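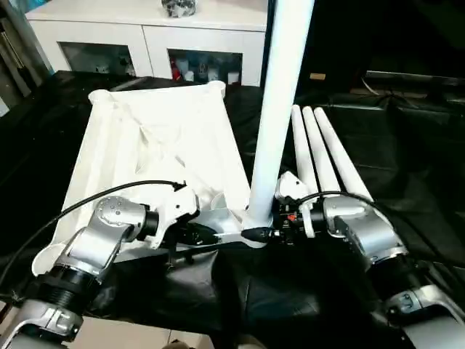 Flelthorpe Home Repair and Tool Lending Program
Interim Progress Report to the Arancibia Fund
Reporting period: January through June

1. Purpose of this report

This report describes the work carried out under the second year of the Arancibia Fund grant to the Flelthorpe Home Repair and Tool Lending Program. It covers activity at the main workshop on Dumow Street and at the smaller lending counter in the Bimado neighborhood. A statement of spending has been sent separately, and the notes in Section 6 should be read alongside it.

2. Background

The program lends hand tools and small power tools to residents of Flelthorpe at no charge and provides basic instruction in household repair. It also carries out minor repairs in the homes of older residents and residents with disabilities who cannot do the work themselves. Minor repairs include leaking faucets, loose handrails, sticking doors, worn weatherstripping and similar items. Electrical work beyond the replacement of a fixture, gas work, and anything that requires a building permit remain outside the scope of the grant.

The grant agreement for the current year set three main targets: to complete 60 home repair visits by the end of June, to open the Bimado counter for regular hours, and to move the lending records from paper cards to a single shared database.

3. Home repair visits

The program completed 56 home repair visits during the reporting period, four short of the target. Visits were below plan in January and February, when icy roads led to a number of cancellations and the program van was out of service for a transmission repair. The pace recovered in March and stayed at or above the planned level through June.

Bathroom and stair safety accounted for the largest share of the work. Grab bars, handrails and improved lighting on basement steps were the most common requests. Plumbing came second. Several visits led to referrals to the county weatherization office, mainly where drafts came from failed window frames that the program is not equipped to replace.

The average visit took longer than expected. The original plan allowed for two hours on site, including travel. In practice, residents often mentioned additional problems once staff had arrived, and it was usually more sensible to deal with a dripping valve on the spot than to schedule a second trip. Beginning in April, the intake form was changed to ask about the whole house, and staff now load the van accordingly. Return trips have fallen as a result.

The four outstanding visits have been scheduled for July.

4. Bimado counter

The Bimado counter opened in March, one month later than planned. The delay was caused by the landlord's replacement of the rear door, which had to be finished before the insurer would extend coverage to stored tools.

The counter is open two afternoons a week, from 3:00 p.m. to 7:00 p.m. Borrowing was light in the first weeks and increased in late April, when residents began asking for garden tools, pressure washers and ladders. Ladders have been a particular difficulty. The counter has room to store only two extension ladders, and there was a waiting list for both through most of May and June. The program is looking into wall brackets that would allow a third to be hung in the hallway, subject to the landlord's approval and to fire clearance rules.

Residents who previously traveled to Dumow Street by bus have told staff that the new location is easier to reach. They have also asked for morning hours. Present staffing does not allow this, but the matter will be reviewed in the fall.

5. Instruction

The program held 19 evening classes at Dumow Street. Topics were basic plumbing, drywall patching, safe use of a circular saw, tile and grout repair, and seasonal furnace maintenance. The drywall class filled each time it was offered. Attendance at the furnace class was poor, which is attributed to its being offered in spring, and it will be moved to October.

Participants were asked to complete a short form at the end of each class. The most frequent comment was a request for more time with the tools and less time spent on the introduction. The safety portion cannot be shortened, but the history and theory of each topic has been moved to a printed handout.

6. Records and spending

Transfer of the lending records to the shared database is complete for Dumow Street and under way for Bimado. The transfer took longer than planned, as many of the older cards gave only a brand or a color to identify the tool. Items that could not be matched have been given new tags. A small number of tools recorded as on loan were found on the shelves, and the records have been corrected.

Spending is within the approved budget overall. Two lines differ from plan. Vehicle costs are over budget because of the transmission repair. Staff travel is under budget, owing to the winter cancellations. The program requests permission to move the unspent travel balance to the vehicle line. No increase in the total award is requested.

7. Concerns

The supply of donated power tools has declined in quality. Many recent donations have damaged cords or missing guards and cannot be lent without repair. The program now inspects donations at the door and declines those that would cost more to fix than to replace.

The lease at Dumow Street comes up for renewal next year. Early talks with the owner have been cordial, but a rent increase should be expected. The program will report further once figures are available.

8. Plans for the next period

In the second half of the year the program intends to:

Complete the four outstanding home repair visits
Finish the transfer of Bimado lending records
Add a beginner class in window and door repair
Replace the oldest drills in the lending stock
Submit a proposal on morning hours at Bimado

The next report will cover July through December and will follow the same format. Supporting schedules, including the full list of classes and the inspection log for donated tools, are available to the Fund on request.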